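3.2 How the caravan stop got its name

I came to Nernville the slow way, through its market ledgers, and I'll admit I nearly gave up in April (the handwriting is dreadful!). The name turns up 79 times, mostly beside salt and dried fish.

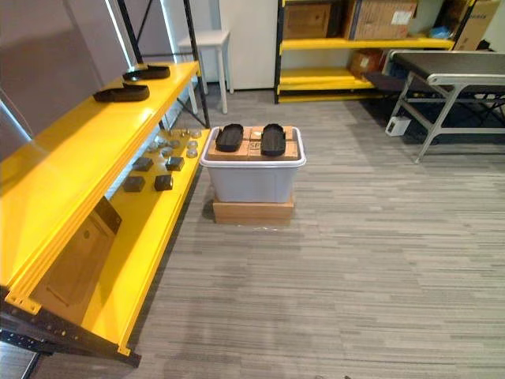
3.3 The river trade

Mamta Maurya, whose maps I've leaned on all through this paper, puts the old landing at Prirham, two days' walk downstream. I'd pictured a grand harbour, but her survey shows a muddy bank and a storehouse.
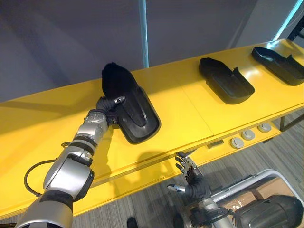
Figure 2. Black shoe-shaped objects on a yellow table, one held by a silver robot arm.

Traders paid their toll at Fenddale, and the one complete roll we have lists 3,922 loads for a single season. I reckon that's a bit generous, as the clerk was paid by the entry.

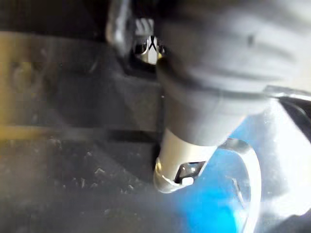

Still, even if you halve it, you're left with a busy little town, and one whose neighbours knew it well. The tales of a golden city at the end of the world came later, from people who'd never been near the place.

Dağdelen is my favourite rival claimant. Its scribes copied around 27 of the same stories, changed the name of the river and kept the camels.
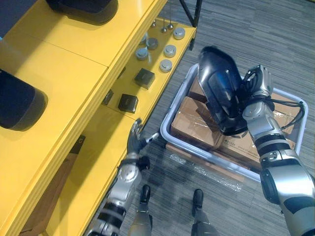

Figure 4. Yellow shelving with small items on the lower shelf.

I haven't sorted out which version came first, and the colour of the ink is no help at all. I'll come back to the copyists in section 4.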